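Can any machine clear and wipe a small table yet?
3 min read

I look after the front room of a little guest house in Dredulcombe, and my knees aren't what they were. Most of my morning goes on small tables – bowls, spoons, vases moved off and put back again. My nephew keeps telling me a robot will be doing all that by May. I've put roughly 4,000 aside towards one, so I'd love to hear from anybody who has looked into it properly.
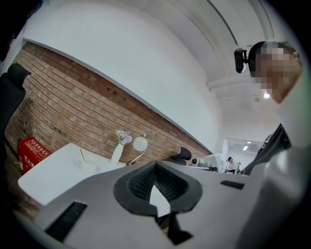 I don't need anything clever with stairs or beds, and I already have a Lurnance floor cleaner which I'm very fond of (it does get stuck under the dresser). Just the tables, please!

Posted 2019-08-29 · 151 views · 6 comments

Radu Sârbu replied:
Hello, and I do sympathise about the knees. I spent a good while fitting packing arms at Skavmont, where a machine will pick up the same carton all day long and never grumble. A breakfast table is much harder going. A spoon lying over the rim of a bowl is thin and shiny and slides about when you pinch it, and tomorrow it'll be lying some other way. 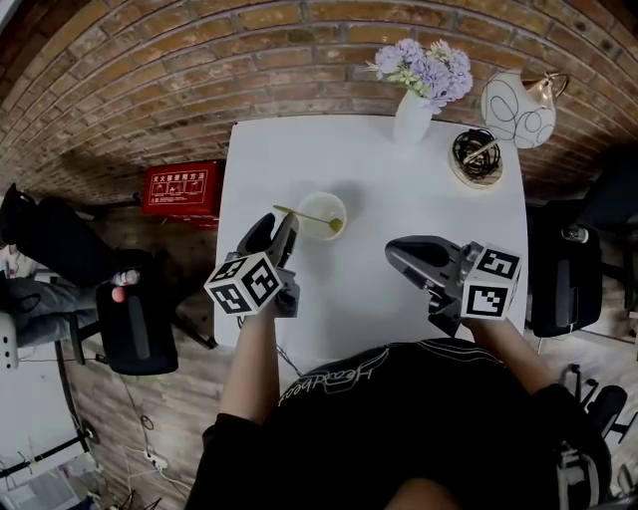 Vases worry me more, to be truthful, being tall and easy to tip. The way things are going, people do the chore themselves holding the grippers, over and over, and the machine learns from that. It's lovely to watch but slow, and I wouldn't spend your savings on it yet. A decent trolley at the right height would help you a lot more – mine cost 30 second-hand.

4 shares

Lazăr replied:
no. get a dishwasher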